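3.2 Shared-table sessions

The tidying sessions were held in an office area at Restness with a single low-traffic table as the work surface. The table has a dark brown wooden top and stands on open floor, so it can be approached from any side. Desks and office chairs were left where the staff normally keep them. We made no attempt to clear the surrounding floor, as an earlier round at the Holst site had shown that participants sort differently in a room that has been emptied for them.

Objects were drawn from the Drirarell household and desk inventory, which lists 1154 items in 44 categories. Each session used a small subset chosen to mix three kinds of item: those with an obvious storage place (pens, books), those that are usually carried off by their owner (cups, tumblers), and those with no agreed place at all (soft toys, loose cloths). The last kind is of most interest here. In the pilot, it accounted for most of the disagreement between raters on whether a table was tidy.
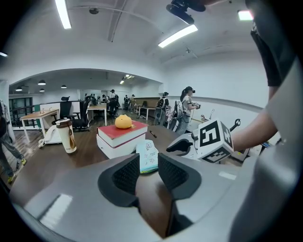

Books were treated as both objects and surfaces. A closed hardcover lying flat offers a raised, level area, and participants in the pilot often placed light items on it before doing anything else with them. Under the Dornex coding scheme such a placement is recorded as "parked" if the item is moved again within the session and as "stored" if it is not. The distinction can only be made after the session ends. A plush toy resting on a red hardcover at the start of a session is coded as neither, and enters the record as an initial condition.

Cloths were scored separately. A folded cloth counts as tidy regardless of its position on the table, provided no other item is underneath it. Partial folds were accepted. We tried a stricter criterion based on edge alignment and dropped it when two raters could not reach acceptable agreement on printed fabric, where the pattern obscures the fold line.

3.3 Pens and cups

Marker pens and small cups form the main test pair. Both are common on desks, both are light, and either may be found upright or on its side. For pens, the final orientation is recorded relative to the nearest table edge. For cups, we record whether the opening faces up, down or sideways, and whether anything has been put inside. A pen placed in a cup closes both entries at once and is logged as a nested placement.

Handling both items in parallel, with one in each hand, was permitted but not requested. The instructions said only that the table should be left as the participant would wish to find it. Where the two items were held together, as in Figure 4, the annotator marked the start of a joint segment and continued it until either item was released. Joint segments shorter than 200 ms were discarded.

Figure 4. A marker pen and a small light blue cup with a yellow-green interior, held at the same time over the table. A second pen and a thick red book remain on the surface.

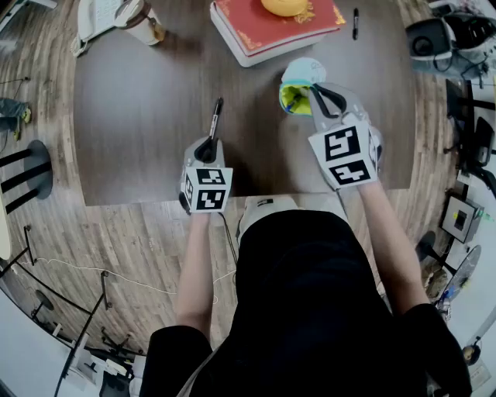
3.4 Exclusions

We excluded 11 sessions from the placement analysis. The grounds were an item missing from the starting list, an item that left the table and did not return, or a final state in which the raters could not determine cup orientation. Excluded sessions were retained for the cloth scores in Section 4.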